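Droltgate dedicated server: set-up, part 2
Saving player loadouts

Applies to build 181 and up. Older than that, update first.

1. Stop the server. Properly, from the console, not by closing the window.
2. Open the Profiles folder. Copy the lot somewhere safe.

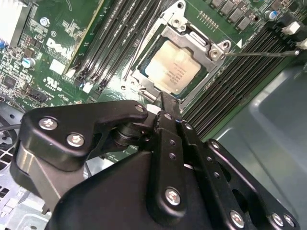
3. In server.cfg set save_loadouts to 1. No spaces round the equals sign.
4. Port stays at 2,000 unless you've got another game on it. Type it without the comma.

Caution: don't edit profiles while players are connected. They get overwriten and there's no undo.

Player slots

5. Set max_players. 40 is the ceiling on the Fedlow map, 91 everywhere else.
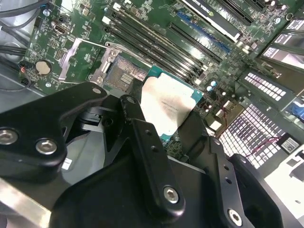
6. Save, restart, wait for "lobby open" in the log. Takes a minute or so, longer with mods.
7. Join with a test account. Change emblem and calling card, leave, rejoin. Still there? Fine, carry on.

Note: back to default kit means the folder is read only. Untick that, then repeat from step 6.

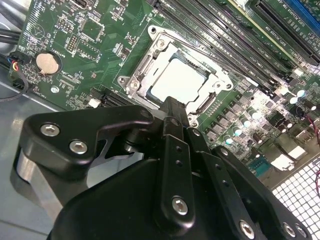 8. Add your admins to admins.txt, one name per line. Capitals matter.
9. Turn on nightly backups. Off by defualt.

Wullell mod users: load order is in part 3.

Last edited by Nazareno Benedetti, April 30, 2026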